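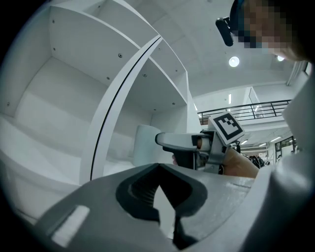

Moving a shelf bracket into old plaster
Posted by tolun_renter, April 2020

My hallway shelf in Tolunholm sags at one end. The screw spins in the hole and never tightens. The wall is plaster over lath. Can I reuse the same hole?

cadport_dan
Not with the same screw. Fill it, let it dry overnight, then drill again a little to the side. If you can hit a stud, do that — plaster alone won't hold books.

millie140
I used toggle bolts on mine. Fine so far, 20 pounds or so of cookbooks. Check the rating on the package.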